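**Two-arm bench cell, supplied by Closta: three months in the Pardale returns room**

Our returns room sorts and re-hangs small jewellery, and since May part of that job has gone to a pair of robot arms. Closta's pitch was that the cell would free people from fiddly work. I was asked to review it as a tool, so I will, but the tool and the rota can't be pulled apart.

The build is tidy. Both arms share one rail, the wire baskets are up off the table, and the hooked wooden stand can be reached from either side. Setting up took Ingrid Delacroix 54 minutes on her first go, against a promised "few".

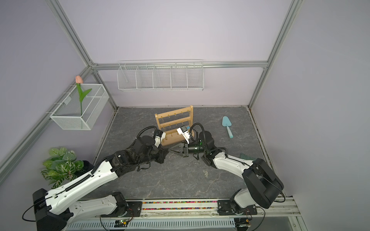
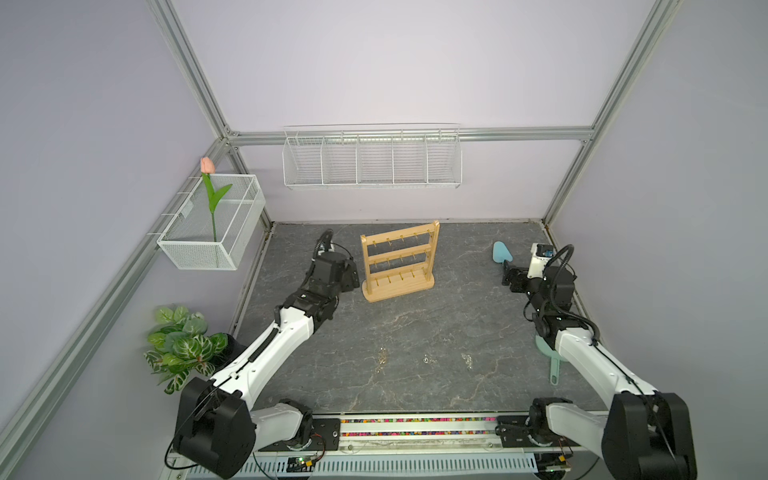
**Does it save anyone any work?**

It moves the work about. In the first month the cell logged 1338 pieces, and 117 of those came back to a person to be untangled or hung again. The person is now called a cell minder, on the same pay, and spends the shift waiting for something to go wrong.

Chains are the weak spot. Plain hoops it manages well enough. Benavides, our other site, gave up on chains altogether and went back to hands, which the brochure leaves out.

What I'd miss if it went: fewer sore thumbs at the end of a shift — two people have told me so, and I believe them. What I wouldn't miss is the talk of "upskilling". The training was one morning and a Korkik login that locks you out after lunch.

Three stars out of five. Ask for the minder's hours in writing before you sign, and get the cost of spare gripper fingers while you're at it. We're still waiting for ours.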